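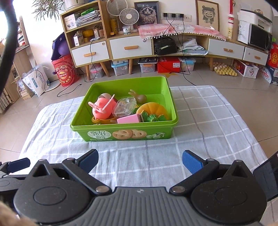

Limau box, packing trials, October

Continuing from the notes on the drawer inserts. The question for this entry is whether the green biscuit box can replace the Lirkar tray for the small mixed toys, or whether the set has to be split between two containers. Tươi Phùng wants one container. I would prefer one as well, provided the lid goes on without pressing and the contents can be reached without tipping everything out.

Working name for the box is Limau, after the colour, so it isn't confused with the clear ones under the cabinet. The label on the front stays on. I tried warm water on a corner of it, got a sticky patch, and stopped. It also makes a usable reference for which way round the box goes.

Limit for the loaded box is 900 g. That number comes from the Osdale shelf notes and has nothing to do with what the box itself can take. It will be lifted down by a child using both hands, and the heavier load we tried on the old tray was dropped twice. Toys were weighed together on the kitchen scales in the Khổng kitchen before starting. Under the limit, with enough left over that I didn't bother weighing them singly.

Packing order

First attempt was biggest item first. It doesn't work well. The pumpkin is nearly round, so if it goes in the middle it wastes space on every side, and the thin pieces slide down next to it and have to be dug out. Moved it to the right-hand wall and the loss is on one side only.

The pink block goes in at the front. It packs well against the flat wall and gives the leafy toy something to lean on. The rabbit goes at the back, upright, ears up. Laid down it takes less height, but the ears catch on whatever is put in next, and one tug lifts half the layer. The pink pig can go in almost anywhere so long as there is something underneath it. Put it straight on the bottom and the hand can't get round it.

The bow caught on my sleeve once. Check it when unpacking.

Clearance to the lid: I had asked for 2 mm all round. With the rabbit upright I had that everywhere except directly over the ears, where it was touching. Lid still seated. Tươi objects to touching and I agree in principle, so this is recorded as a partial pass. Repeat with the rabbit turned so the ears sit along the long diagonal.

Unpacking and sorting

Tried unpacking by hand, one piece at a time, onto the checked tablecloth. The cloth is worth keeping for this. Small parts don't roll on it the way they do on the bare top, and the squares give a rough grid if you want to keep groups apart. The drawback is that it creeps towards whoever is working, so it needs straightening between runs.

Time allowed for emptying the box was 60 seconds. Tươi managed it comfortably. I was over on one run out of 4, entirely due to picking the flat pieces off the bottom, where there is no room to get a fingernail under an edge. A strip of ribbon under them would fix that. To try.
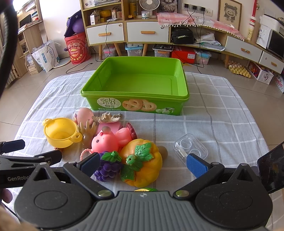 Groups for the permanent list are still being argued over. Tươi sorts by what the thing is meant to be, so food with food and animals with animals. I sort by shape, because shape decides where it goes in the box. By her method the grapes go with the pumpkin and the cooking pot. By mine the grapes go with the coral-like crown, as both have a lot of small gaps that snag. What we do agree on is that the contact lens case is not a toy, and it has its own place at the right of the cloth, clear of the rest. I would like it out of the set altogether. It is a useful size for beads, though, so for now it goes in last and comes out first.

The two-handled pot is the awkward one. On its side it is stable, but the handles stick out and stop anything flat from going in next to it. Upright, it can hold small loose pieces, and that recovers most of the space lost. Agreed to pack it upright, mouth up, egg capsule not to go inside (it went in easily on the test and was slow to come out again).

The hand-shaped toy should be packed fingers up. Fingers down, they splay against the floor of the box and the whole thing rocks.

Open items

Ribbon strip under the flat pieces. Any width, but not fraying.

Rabbit orientation, see above.

Decide whether the list is kept by type or by shape. If by type, the packing sketch has to be a separate sheet taped inside the lid. Tape must come off cleanly.

Lirkar tray: keep until the ribbon trial is done, then pass it on for pens.

Wash the box before final packing. There is still a faint smell of butter in the corners.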